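Call for participants: training and recovery in people who exercise regularly after a chest infection

We are looking for adults who run, cycle, row or swim regularly, and who had a chest infection during the past two years. The study is carried out by Maluma, a small research group for sport and breathing in Brovberg, together with the sports clubs in Hjaltested and Rundovville. It begins in November and each participant takes part for nine weeks.

Why we do this study

Many people who train often tell us the same thing. They had a bad cough or a pneumonia, they got well, their doctor was satisfied, and still the hills feel longer than before. Some of them return to their normal pace after a month. Others are waiting a whole season. We would like to understand better how the training in the first period affects this, and especially whether it is better to begin with many short and easy sessions or with few longer ones.

There are many opinions about this in the clubs, and the advice that people receive depends very much on whom they ask. We do not have the answer ourselves. If we had it, we would not need you.

Who can take part

You can take part if you are 19 years or older, and if you trained at least three times a week before you became ill. It does not matter if you train less now. It also does not matter if you are fast or slow, and you do not need to be a member of a club. People with mild asthma are welcome, as long as the asthma is well controlled and the medicine has not been changed during the last three months.

You cannot take part if you have a heart disease, if you are pregnant, if you smoke every day, or if you have had an operation in the chest. Please tell us also if you are already in another study. In most cases this means that you must wait until the other study is finished.

We need 100 participants in total. Half of the places are kept for women, as earlier studies in our field had far too many men in them.

What you will do

You come to us in Brovberg 2 times, once at the beginning and once at the end. Each visit takes one morning, from 8.30 to noon. At the visit we measure how much air you can blow out and how quickly, you walk and then run on a treadmill (or cycle, if you prefer this), and you answer a list of questions about sleep, cough and daily energy. The treadmill test becomes hard in the last minutes, but you decide yourself when to stop.

Between the visits you follow a training plan at home. Which plan you receive is decided by drawing lots, and we cannot change it afterwards, also not if your training partner has got the other one. Both plans ask for the same number of hours per week. You write down each session in a simple diary, on paper or on your phone. This takes a few minutes in the evening.

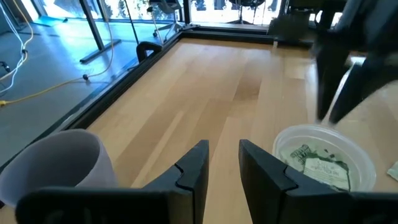
Once a week one of us will call you. The call is short. We ask how the training went, if you have had pain or fever, and if there were sessions you could not do. Please be open with us on the phone -- a missed session is not a problem for the study, but a session that is written down and was never done is a big problem.

If you catch a new cold during the nine weeks, you stop the plan until you have been without fever for three days. Then you continue from the same place. You do not have to catch up on the lost days.

Payment and travel

You receive 300 euros when you have completed the second visit. If you have to leave the study early, you are paid for the part you did. We also pay for train or bus tickets from Hjaltested and Rundovville, so please keep the tickets. For those who come by car there is free parking behind the building, but it is usually full after nine o'clock.

After the last visit you get your own results on paper, from both visits, and one of us will go through them with you. Many people find this useful for their further training. We must say clearly that it is not a medical examination. If we find something that looks unusual, we will advise you to see your own doctor, and you may take the results with you.

Risks and your rights

Hard exercise is always a small risk, and for this reason a nurse is present at all the tests. The breathing test can make you dizzy for a short time. You will sit down while you do it.

You can leave the study at any moment and you do not have to give a reason. Your name is kept apart from your measurements, and it will not appear in anything we publish. Your club and your trainer will not hear from us whether you take part or how you performed.

How to apply

Write to Maluma in Brovberg, or leave a note with your telephone number at the desk of the sports hall in Hjaltested or Rundovville. Please tell us your age, which sport you do, when you were ill (the month is enough) and which mornings are possible for you. You do not need to send papers from your doctor at this stage.

We answer all messages, normally within one week. If we think the study suits you, we will call you for a talk of twenty minutes, and then we send the full information by post. Take your time to read it and show it to your family if you like. You sign first at the first visit, when you have had the chance to ask your questions.

For the tests, please bring running shoes or cycling shoes, a towel and a light breakfast for afterwards. There are showers and lockers. Coffee should wait until the test is over -- we have plenty of it, and it is free.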